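Prorkcombe Odds Tub: a list of ordinary small stuff, and how we sort it

Hello and welcome! If you have ever opened the third drawer down and found sticky tape, one earring and a charger for a phone you no longer own, this folder is for you. It holds the notes, names and sorting rules we use for the odds tub at Prorkcombe, and we love working on it.

## What you get

- `items.csv`: 613 entries, one line per object, with a plain name, main colour and where it goes home to
- `names.md`: 21 group names we settled on, plus the ones we argued over
- `mixes/`: 16 suggested tub mixes, from easy (all stationery) to properly messy
- `CHANGES.txt`: what moved, what got renamed

Nearly 1000 names went into the first draft, but a lot of them were the same thing said twice. "Sunnies" and "sunglasses" are now one entry, and so are "sticky tape", "tape" and "the tape thing".

## How we name things

Use the word you'd yell across the kitchen. A tape dispenser is a tape dispenser whether or not there's tape left on it. Colour comes first, then the name: `blue sunglasses`, `grey tub`. If you can't tell what something is, give it a colour and a shape and tag it `unsure`. We'd much rather have fifty honest `unsure` tags than one confident wrong one!

Cables are the great nuisance of the whole list. They loop over everything, so a thing half under a cable gets `partly_hidden = yes`, and the cable gets its own line if it belongs in the mix.

## Loose mixes

These are my favourites. Everything goes in the big side of the divided tub and lands however it lands, and the narrow side stays empty for whatever gets sorted out first.

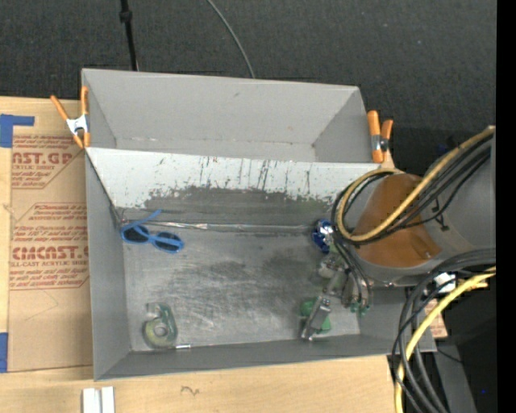
*Photo: Þórarinsdóttir / Bornero tub notes*

Blue sunglasses up by the slope with one arm sticking over the silver strip, green tape dispenser on its side: two easy lines for the list. The shiny blue thing near the cable is down as `unsure`, and so is the short white and silver bit at the near wall.

## Known gaps

- Not many soft items yet (socks, cloths, beanies)
- The Zedutis mixes still use the old colour names, so `aqua` and `teal` turn up there
- Pens and textas are lumped together, to be split in January

## Adding to it

Send a new line for `items.csv` with all four columns filled in. Australian spelling, please, and lower case throughout. New mixes are very welcome, especially odd ones!

Last tidied November 2019.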